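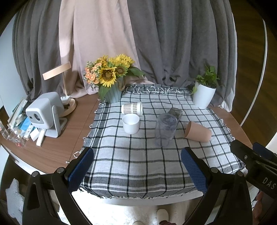 Front table with the checked cloth on it, fringe and all, and the sunflowers in the rope-handled vase.

From: Kedir Tilahun
To: Tamiru Table Linens list
Date: May 9, 2020
Subject: Re: [tamiru-linens] Fringe: keep, trim, or burn?

> I have inherited a checked tablecloth with fringe loops on it and I can't decide if it's charming or a tangle waiting to happen. Two questions for the list. First, do the loops lie flat if you iron them, or do I have to comb them like a pony? Second, mine is the wrong size for my table. Does anyone use a cloth that doesn't fit, on purpose, and if so how do you live with yourself?
>
> Also my aunt says flowers go in the middle and I say they go anywhere I can still see who's talking. Please settle this before November, when she visits.

I can only speak for my own cloth, which is attached. White with thin dark lines, gray bands on the left and along the near end, and knotted loops that have never once in their lives done what I asked.

On ironing: don't bother with the loops. I ironed mine the first year and they came out looking like noodles somebody had stepped on. Now I iron the flat part, face down on a towel, and give the loops a shake over the back step. They go where they like after that. If you look at the left side you'll see one big one near the front corner that has decided to have a career of its own. I have stopped fighting it.

The near edge of mine is frayed. Priver (the shop, not the fabric - they sell both under the one name, to the lasting confusion of this list) offered to rehem it for 23 dollars. I paid 11 for the cloth. You can do that math as well as I can.

On size: yes, I use one that doesn't fit, and I live with myself fine. You have two choices with a cloth like that. You can center it and have it look wrong evenly, or you can shove the extra to the far end and let it heap up against the curtains. I shove. I like a strip of bare table showing at the left anyway, and the people sitting down never look at the back. Your aunt might. Put the flowers there.

Which brings me to the flowers. Back corners, both of them. Tall things in the middle of a table are for hotels. I put the sunflowers at the back left, with the little orange and peach daisy types on the one side to keep it from looking like a seed catalog, and a green plant in the plain white pot at the back right. That leaves the middle for the cups and glasses, and you can pass things across without getting a leaf in your sleeve. One of the big leaves does droop down the front of the vase. I considered snipping it and then considered lunch.

If you want the middle for flowers, cut them short and use something low. There was a long argument about this in the archive, message 194 or close after it, where the Stasgate people and the Darkari people fell out over bud vases. It's worth reading if you have an evening and low expectations. By message 293 they were on to napkin rings.

Last thing, for whoever asked me off-list about curtains: no, I don't match the cloth to them. There's a gray-brown one, a pink one and a dark gray one behind that table, and the gray bands get along with two out of three. I call that coordinated.

Keep the fringe, by the way. You can always trim it after your aunt goes home.

Kedir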